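Course Handout, Unit 4: Looking After the Wrist Camera and Gripper
Instructor: Evelien Cuypers
Cell: Gomen, bench 2
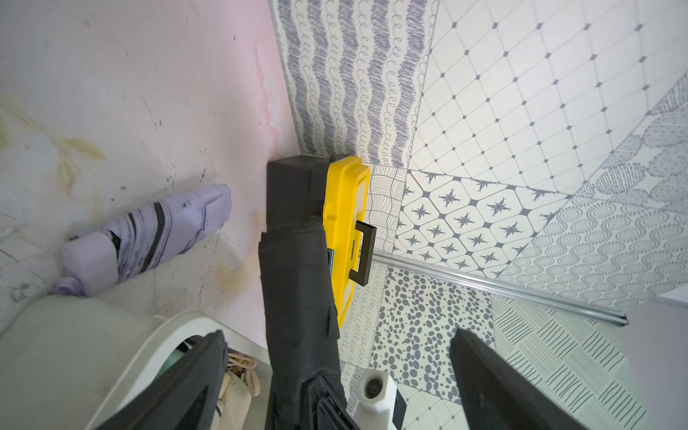
1. Before you start

Log in at the cell with code 3202 and put the arm in service mode. Hang your tag on the enable switch. Work in pairs, one person at the pendant and one at the gripper. Empty the fingers before you touch any screws.

2. Checking the view

Open the wrist view on the pendant. Both fingertips should be visible at the bottom, one on each side. A little softness on the fingers is normal, as they sit very close to the lens. Judge focus on something farther out, such as the yellow toolbox lid or the patterned floor covering. If those are blurred too, clean the lens with a dry cloth and check again.

Compare the angle of the two fingers. If one reaches noticeably farther in than the other, go to section 3.

3. Resetting the fingers

Close the gripper at low speed. Loosen the 4 mounting screws half a turn, seat both fingers against the stop, and tighten in a cross pattern. Open and close 7 times, then look at the view again.

4. Cable and camera mount

Turn the wrist slowly to each end of its range. The cable must not pull tight. Replace the clip if it slides by hand.

5. Logging

Write the result in the Hineo log with both initials. Report worn pads to Willy Nijs; spares were last ordered in December. Leave the tag on until the entry is signed.

Reading for next time: Unit 5, sections 1 and 2.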